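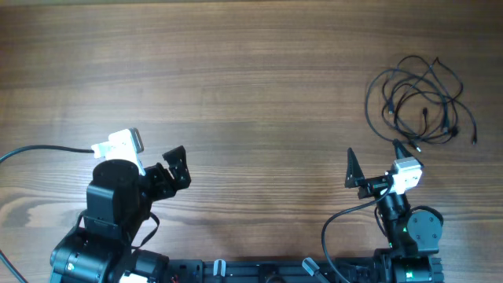
The second coat never dried, one owner wrote to us in November, and could we please explain why the tablecloth was now part of the table. We could, as it happens. The second coat had gone on before the first was ready, and it had gone on thick, in the spirit of getting one's money's worth. Section 3 has been rewritten with that tablecloth in mind.

3. Oiling the Tabletop

This section covers Levisar tabletop oil on solid wood tops in the Salminen dining range, both the Nerthorpe and the Sirngate. If your top is painted, put the tin down and go to Section 5.

3.1 Before you start

You will need:
One tin of Levisar, 200 ml
Sandpaper, 100 grit and 200 grit
A sanding block, or a scrap of wood pretending to be one
Lint-free cotton cloths, more than you think
A soft brush or a vacuum with a brush head
A metal bucket of water with a lid

One tin does a Nerthorpe top twice with a little left over. The little left over is not a third coat. Close the lid and keep it for scratches.

Pick a room where a window can stay open and where no one will need to eat until tomorrow. Agree on this with the household first. The notice on the table will not be read.

3.2 Preparing the wood

1. Clear the table completely. Oiling around the fruit bowl leaves a fruit bowl shape, which you will then own.
2. Wipe the top with a barely damp cloth and let it dry overnight.
3. Sand with 100 grit, following the grain, from one end to the other. Long strokes, light pressure.
4. Check the surface by laying your cheek near the wood and looking toward the window. Scratches that run across the grain will show up now or, if you skip this step, after the oil.
5. Sand again with 200 grit. Stop when the top feels even under your palm. Going finer will make it feel lovely and will also keep the oil out.
6. Brush or vacuum off the dust. Then do it again. There is always dust in the joint between the top and the end board.

Note: Bands of darker and lighter grain are part of the board and cannot be sanded away. People have tried. What they got was a dip.

3.3 First coat

1. Stir the tin slowly for a minute. Do not shake it.
2. Do the underside first. It's dull work and it keeps the top from cupping.
3. Turn the table upright with help. The Sirngate is heavier than it looks in the catalog.
4. Pour a spoonful of oil onto a folded cloth, not onto the wood.
5. Rub it in along the grain, working in strips the width of your hand, and overlap each strip slightly.
6. Wait fifteen minutes. Dull patches have soaked up their share and may have a dab more.
7. Wipe off everything that has not soaked in, using a clean cloth. This is the step people leave out. The surface should look as though you had hardly done anything.

CAUTION: Cloths soaked in oil can heat up and catch fire by themselves. Put each one in the bucket of water as soon as you finish with it and put the lid on. Do not ball them up and drop them in the kitchen trash, however tidy that seems.

3.4 Second coat

1. Wait at least 4 hours. In a cold or damp room, wait until the next day.
2. Press a clean fingertip to a corner. If it sticks, or leaves a print, go away and come back later.
3. Rub the top lightly with worn 200 grit paper and remove the dust.
4. Repeat the steps for the first coat, top and edges only, with half as much oil.
5. Wipe off the excess. Yes, again.

Note: A hair dryer does not help. It dries the skin of the oil and leaves the rest as it was, only now in hiding.

3.5 Living with it for the first week

The top can be touched the next morning and used gently after two days. Full hardness takes a week. Until then, no hot dishes, no wet glasses, and no tablecloth.

If the surface is still tacky after three days, rub it down with a cloth and a very small amount of fresh oil, which loosens the old, then wipe it dry at once. If there is already a tablecloth involved, peel slowly from one corner and see Section 6, Repairs.

Text revised 2023-01-09. Earlier printings give a shorter drying time and should be recycled, or used to protect the floor.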